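Home | Programs | Reports | Contact

Saresance Automation Fund
Brirorik Handheld Gripper Cell: Progress Report
Submitted by Lorna Mackay, Cell Maintenance Lead
Oct 7, 2026

1. Purpose

This report covers the upkeep of the garment handling cell at the Tindano site during the second funding period. The cell consists of paired handheld grippers, a padded work surface with a cream cover, and the bench where the grippers are serviced.

2. Finger alignment

Both grippers were stripped and realigned in February. The black fingers are now checked at the start of each session by closing them on a folded cloth and confirming that both inner faces bear on it.

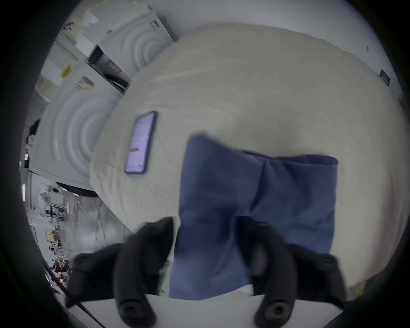
3. Two-hand operation

Operators work with one gripper in each hand. The handling procedure was revised so that the lower part of a garment is held at both sides before it is moved. The indicator light on each unit must show green before work begins.
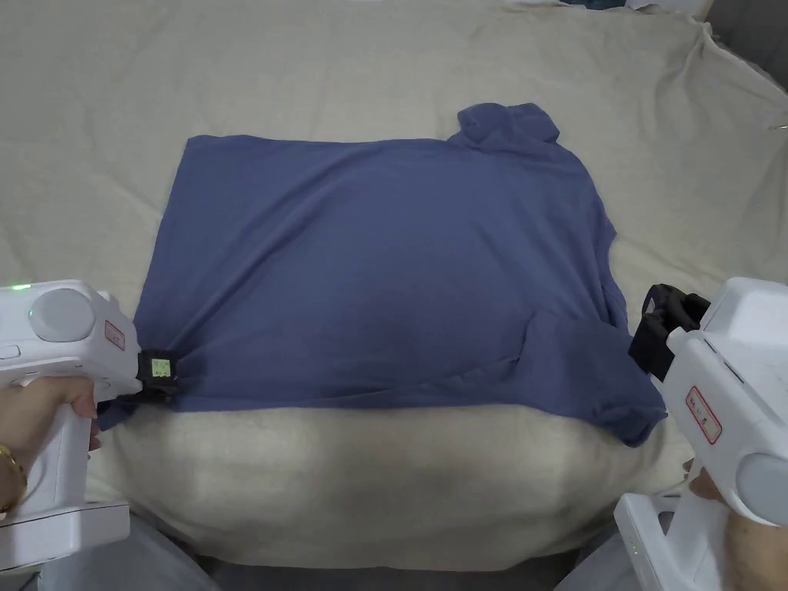 Figure 2. Blue long-sleeved garment held at both sides with the paired grippers.

Grip force was reset after operators reported that thin knits were slipping. The new setting was tried on 10 garments, and MacLeish, our parts supplier, has been asked to confirm that it falls within the limits for the finger joints. The standard check is a pinch at the fingertips, with the fabric gathered to a point.

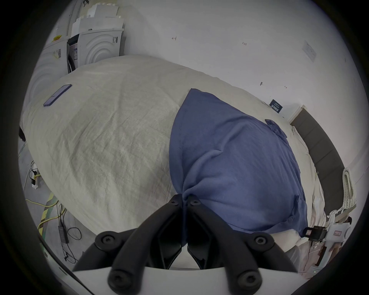 Joint bolts are inspected every 60 hours of use and tightened by hand with a hex key. Three bolts were replaced in this period. Wear on the finger pads remains within limits, and no pads have been changed.

4. Gripper camera

The camera on each gripper is checked with the fingers fully closed. The operator confirms that the seam between the fingers stands near the center line and that the bolt heads on both sides are in view.

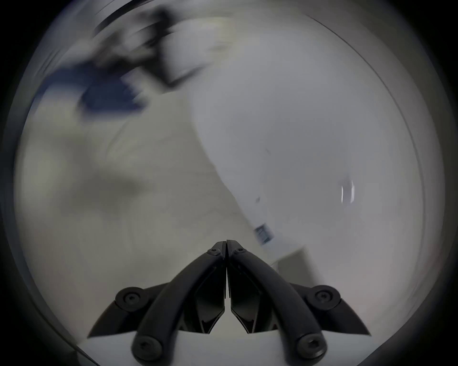

Any unit that fails this check is withdrawn until the camera mount has been reseated. Spare mounts are on order, and delivery is expected before the next period.

5. Next period

We request release of the remaining parts allowance. A full service of both grippers is planned at 200 hours, and the results will be included in the next report.

Shares: 3 | Comments: 0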